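Neues aus der Gruppe Manipulation: Tasten drücken lernen in der Simulation

Im Teilprojekt Vovari geht es seit Februar um eine Aufgabe, die harmlos klingt und uns trotzdem den halben Sommer gekostet hat: Ein Greifer soll auf einem dicht besetzten Bedienfeld genau ein bestimmtes Element treffen, ohne die Nachbarn zu berühren.

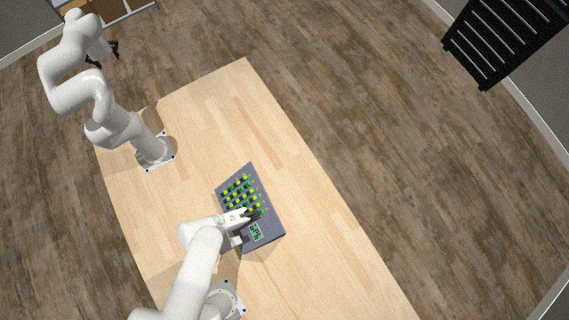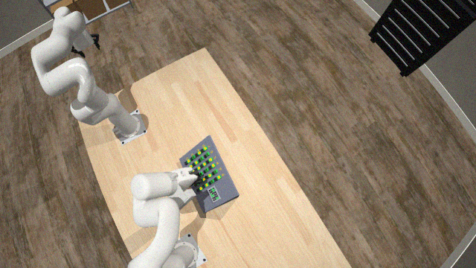
Zwei Ansichten aus der Simulationsumgebung, Panel und beide Arme auf dem Tisch

Der neue Ansatz heißt Levico und ist im Grunde schnell erzählt. Bisher haben wir eine Strategie von Anfang bis Ende trainiert, vom Anfahren bis zum Kontakt. Levico trennt das: Ein grober Regler bringt den Greifer in die Nähe des Ziels, und erst auf den letzten Zentimetern übernimmt ein kleines Netz, das nur einen engen Bildausschnitt sieht (und deshalb herrlich schnell trainiert!). Gelernt wurde mit rund 700 simulierten Vorführungen, bei denen Lage und Drehung des Panels jedes Mal neu gewürfelt wurden.

Und das Ergebnis freut uns wirklich sehr: Auf Panelpositionen, die im Training nie vorkamen, liegt die Trefferquote jetzt bei 70 Prozent. Die alte Strategie kam im selben Test kaum über Zufallstreffer hinaus. Ein Trainingslauf dauert noch 6 Stunden, vorher lief die Karte übers Wochenende durch.

Schwierig bleibt es, wenn der Greifer selbst das Ziel verdeckt. Drei Varianten mit einer zusätzlichen Blickrichtung rechnen gerade auf dem Clonwood-Cluster, die erste sieht schon vielversprechend aus. Wer die Szene selbst ausprobieren möchte: Konfiguration und Startskript liegen im internen Repository unter »vovari-panel«, Rückmeldungen bitte direkt dort als Ticket.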